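Clikura tabletop sim pack, worth the money?
Started by flalotby_user, Aug 10, 2025 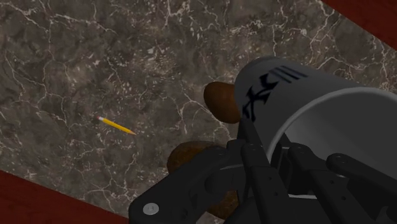 Mug grasp with the three-finger hand, Clikura kitchen set, simulated.

flalotby_user
I bought the Clikura pack in June for our grasping tests. It costs 539 for one seat and you get 73 objects and 20 counter surfaces. My render shows the mug lying on its side in the hand, with one finger inside the opening. The marble looks good to me. Before I renew I would like to hear other opinions, please.

macleish_arm
For this price I expect better contact physics. A finger on the inside of a rim is the hard case, and in my tests the mug was sliding after a few seconds. The free Clisura set did the same job for me.

flalotby_user
Which friction value did you use? With the default I had sliding also. After I raised it, I could run up to 11 grasps in a row without a drop.

tinwhistle9
I don't agree about Clisura. The meshes are fine but the textures are flat, and my detector learned nothing useful from them. In Clikura the bread rolls have a real crust look.

macleish_arm
Textures, yes, I give you that. I was speaking only about contact. Default friction, by the way. I did not know it can be changed per object.

flalotby_user
It is in the object file, not in the menu. I can send you mine if you want to compare.

macleish_arm
Please do. I will run it tonight on the same hand.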